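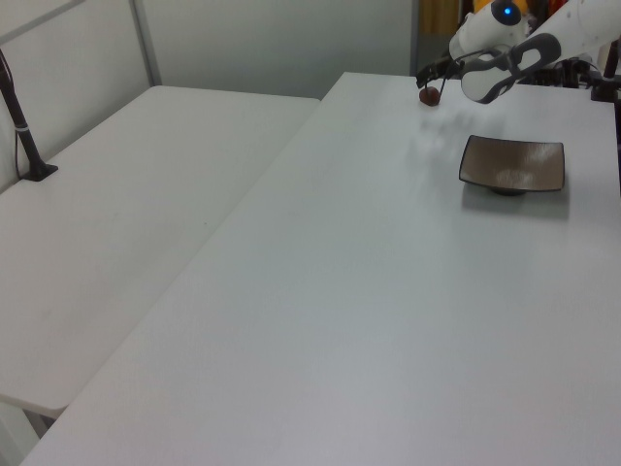 Do I need experience in upholstery to apply?
Basic sewing is enough, by hand or by machine, and we teach the rest on the job.

Wendaretti is looking for 2 trainee upholsterers to join the workroom. We re-cover and repair chairs, lounges, window seats and caravan cushions for households and small cafes. Most jobs come in from people who have had the same furniture for years and want to keep it.

What you will do

In the first months you will strip old covers, pull staples, label the pieces and use them to mark out new fabric. After that you will move on to cutting foam, sewing piping and fitting zips. Renato Fuentealba runs the workroom and will be your supervisor. Chathurika Dewan looks after cutting and pattern matching, and you will spend one day a week with her.

Trainees also help with pick-ups and deliveries. A sofa bed is heavy and some of our customers live up stairs, so you need to be able to lift safely with another person. A driver's licence is useful but we will look at applications without one.

Hours and pay

The position is full time for 13 months, including a paid trial of 5 days. Start is 7.30 am, with an early finish at the end of the week. Pay is at the trainee rate, with overtime paid if you are asked to stay back. The workroom closes over the Christmas holidays.

We supply shears, a staple lifter, an apron and hearing protection. Please bring your own closed-toe boots.

What we are looking for

Neat work, and patience with unpicking. You should be able to measure in millimetres and write down what you measured. Colour vision matters for matching thread, so let us know if this is a difficulty and we can talk about which jobs would suit you.

How to apply

Send a one-page letter and the names of two people we can ring to Teresa Wilczyńska at the front office. If you have made or repaired anything, include a photo or bring it with you to the interview. School projects are fine.

Applications close 1 May 2020. Late applications will be kept for the next intake, in November.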